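Finds Assistants wanted, Kestby priory dig, November start

Two posts, both fixed term, both based at the Kestby store with days out on site. Would suit somebody with a season or more of digging behind them who doesn't mind a lot of washing, bagging and typing.

The site

Kestby priory sits under the sheep field west of the river. Small house, never rich, shut at the Dissolution and robbed for stone within a generation. We have opened the north range, part of the cloister walk and a long strip across what we think is the kitchen yard. Over 3,000 bags of finds so far. Mostly floor tile, roof slate, animal bone, window lead, a great deal of plain pottery. The tile is the good stuff. Several patterns we can't match anywhere else in the county yet.

Digging carries on untill the ground gets too bad, then everyone moves indoors. The backlog is the reason for these posts. It needs to be sorted, marked and listed before the specialists get it, and at the moment it isn't.

What you'd be doing

Washing and drying. Marking pottery and tile with site code and context number, legible please. Bulk weighing. Entering it all on the Brindus database (training given, takes a morning). Packing metalwork with silica gel and checking the boxes. Pulling material for visiting specialists and putting it back where it came from.

Also a bit of site cover when the finds hut is short. Wet sieving in the yard, outdoors, cold, bring waterproofs.

Some help with open afternoons. Local people come in to look at the tile and ask questions. You don't need to be a performer but you do need to be friendly.

What we need from you

Fieldwork experience on a medieval or later site, paid or unpaid. Able to tell bone from stone from pot without asking each time. Tidy handwriting. Comfortable with spreadsheets. Able to lift a full archive box, or to tell us what you need so we can sort out another way of doing it, we're happy to.

Useful but not needed: ceramic building material, church archaeology, drawing, a driving licence. The bus to Kestby runs but it doesn't run often.

A degree is not required. If you came in by another route say so in the letter, we'd like to hear about it.

Terms

Contract is 6 months, full time, with a fair chance of an extension if the second grant comes through. Can't promise it. Pay is at the finds assistant grade, scale sent with the application form. Holiday on top. Start time 8.30, finish 4.30, half an hour for lunch. Shared house in the village at low rent if you need one, two rooms going, ask early.

You'd be employed by Vainio Heritage and report to Kumudini Liyanage, finds manager. Day to day on site it's Nhung Tạ who runs the trenches and will be the one shouting for you if she wants something lifted.

How to apply

Letter, no more than two sides, plus a CV and the names of two people we can ask about you. Tell us what you've handled and how much of it. A list of sites on its own doesn't help us much. Email or post both fine, adress is on the contact page. Mark it KESTBY FINDS.

Interviews will be held at the store, not online if we can help it. There's a short practical, a tray of mixed material to sort, no trick items. Travel paid within reason, keep your tickets.

If you applied for the Cutine chapel job last year and didn't get it, please do apply again. It was a strong field and we only had the one place.

Questions before you apply: ring the store in the morning and ask for Kumudini. Afternoons she is usually at the sink and won't hear it.
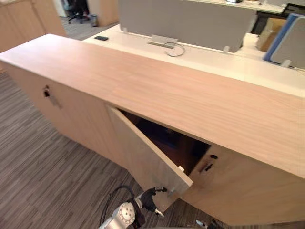

Volunteering with us

No paid post but would still like to join in? Washing sessions run all winter, mornings only, no experience needed. Tea provided. Under 16s with an adult please. Put your name down through the contact page and we'll send the next dates.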